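## Changes to the community meals service at Patemmont

Members will be aware that the community meals service has operated from the Patemmont hall since the kitchen was refitted. The management board has now completed its review of the service and has agreed a number of changes, which take effect from the beginning of April. The main points are set out in this item. The full report may be read at the hall office during opening hours.

### Times of sittings

Lunch will be served in two sittings, the first at 11.45 am and the second at 1.15 pm. The single long sitting used until now led to queues at the serving hatch and left little time for clearing between the main course and pudding. Members who need to leave early for the Cladari bus are advised to book the first sitting. The doors will open 15 minutes before each sitting and the side entrance on Krasniqi Lane will be unlocked at the same time for those using wheelchairs or walking frames.

The evening soup supper will continue through April and May and will then pause for the summer. The board considered keeping it open all year, but attendance in the warmer months has been low and the evening staff are needed for the garden lunches. Suppers will start again in October.

### Booking

Places should be booked by noon on the day before the meal. Bookings may be made at the office, by telephone, or on the sheet kept beside the library trolley. The office will no longer take bookings by way of notes left in the suggestions box, several of which were found after the meal in question had taken place.

A member who has booked and cannot attend is asked to let the office know as soon as possible. No charge will be made for a cancelled meal, whatever the reason. Where a member does not attend and has sent no word, the office will telephone that afternoon to check that all is well. Please make sure that the number held for you is correct, and that the office also has the number of a relative or neighbour.

Guests remain welcome. Each member may bring one guest to a lunch without prior agreement, provided that the guest's name is given at the time of booking. Larger parties, including family birthdays, should be arranged with the office in advance.

### Menus and special diets

The kitchen will move to a four-week menu. Copies will be posted in the entrance hall and delivered with the newsletter to members who receive it at home. Each lunch will include a meat or fish dish, a dish without meat, and a choice of pudding. Soup will be offered as a starter from October to April, and fruit or salad during the rest of the year.

Members asked in the autumn survey for smaller helpings, for more fresh vegetables, and for the return of the rice pudding. All three requests have been accepted. Small helpings may be asked for at the hatch and need not be booked.

Those who require soft food, or who must avoid particular ingredients, should complete the green form even if they have filled in an earlier version. The earlier form did not ask about sesame or celery and cannot be relied upon. Completed forms are held in the kitchen and in the office and are seen only by staff.

### Crockery and tableware

The review found that much of the white china bought when the service began was chipped, and that the soup plates were too shallow for many members to use with ease. The board has approved the replacement of soup and pudding dishes with deeper coloured bowls. Staff from the day centre at Brodora, who made a similar change last year, kindly shared their experience with the board. They reported that members with poor eyesight found it much easier to see a coloured dish against a pale table, and that fewer meals were left unfinished.
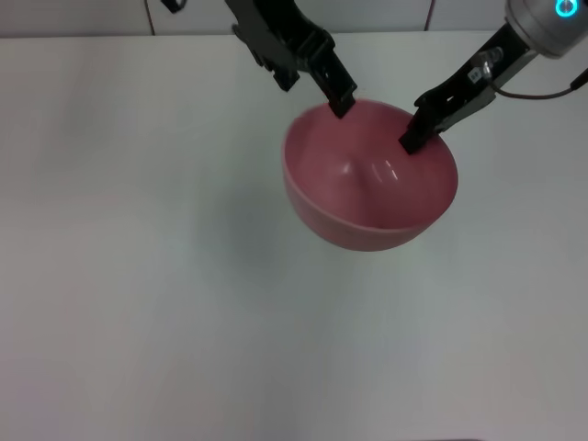
The new dishes will be introduced gradually, beginning with the first sitting. Dinner plates in good condition will be kept. Any member who prefers a cup with two handles, or cutlery with thick grips, may ask for these at the hatch, where a supply is now held. Members are also welcome to bring their own, clearly marked with their name.

The old soup plates will be offered to members before being disposed of. They may be collected from the cloakroom during the last week of March. No payment is required, but donations to the garden fund would be gratefully received.

### Charges

The charge for a two-course lunch will remain unchanged until the end of the summer. The board is able to hold the price thanks to a legacy of £1000 received in the winter and a saving on the supply of bread and milk. Books of lunch tickets will continue to be sold at the office, and tickets already bought remain valid without limit of time. Members who find the charge difficult to meet are asked to speak in confidence to the manager, who is able to offer help from the hardship fund.

### Home deliveries

Meals will be delivered to members who are unable to travel to the hall owing to illness, a recent stay in hospital, or bad weather. The delivery area has been extended to include the upper part of Cladari and the new houses beyond the chapel. A delivered meal must be eaten or placed in the refrigerator on arrival, and drivers have been told that they may not leave food on a doorstep or with a neighbour. Containers should be rinsed and handed back at the next delivery.

Two further drivers are needed for the Cladari round. Mileage is paid, and training in food safety is given at the hall. Applicants must hold a full licence and be free between 11 am and 1 pm on at least one day each week.

### Comments and enquiries

The board thanks all those who completed the survey or attended the open meeting in February. A number of suggestions, among them the request for a quiet table away from the piano, are still being considered, and a reply will be given in the next issue.

Enquiries concerning the meals service should be addressed to the manager, Waltraud Eberhard, at the hall office. Green forms are available from the same address and should be returned before the first meal in April.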